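From: Bernardo Nogueira
To: Bekcombe Eats list
Date: Thu 28 August
Subject: Re: Rova's new tasting menu

Lesego, thanks for the write-up. I've trimmed it to the part I want to argue with, and the list digest header landed where it always lands.

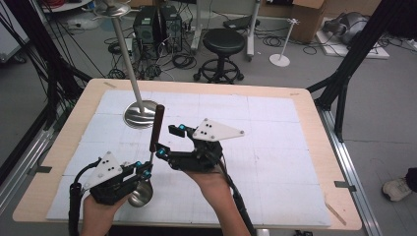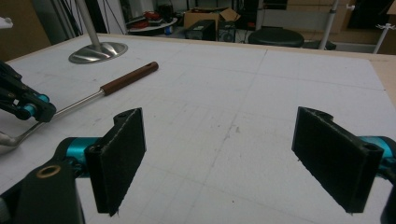 Bekcombe Eats Digest, Vol. 9, Issue 194

Lesego Nkosi wrote:
> Rova has dropped the regular menu completely and it's the best thing
> they could have done. Everything comes from farms in the county, the
> cook decides what you eat, and you don't waste 20 minutes reading. I
> think Irkitz should do the same. Has anyone else been?

I went last week with my sister and I'm not sold. "Everything comes from farms in the county" is what the card says. I asked which farms. The server went to check and came back with one name, Khumalo, and Khumalo grows squash and greens. Fine squash, I buy it myself. But there was lemon on three of the plates and I'd like to meet the person growing lemons out here.

The food was decent. The bean soup was very good and I would order it again, except that I can't, as you don't order. The flatbread came out with nothing to put on it, and the dip arrived after we'd finished the bread. Maybe that was a bad night. I also noticed that the portions have shrunk since April while the price hasn't – or is my memory off? If anybody kept an old receipt I'd be glad to be corrected.

My sister doesn't eat mushrooms. They were polite about it and gave her the same plate with the mushrooms taken off, so she paid full price for barley.

As for Irkitz, please leave it alone. It has a two-page menu that hasn't changed in years, and the cabbage rolls are on it every day of the week. I don't see what's gained by having someone choose for me when I already know I want the cabbage rolls.

I'd give Rova another try if they bring back even 2 or 3 dishes you can ask for by name. Did you go on a weekday or a weekend, Lesego? And did you get the soup?

Bernardo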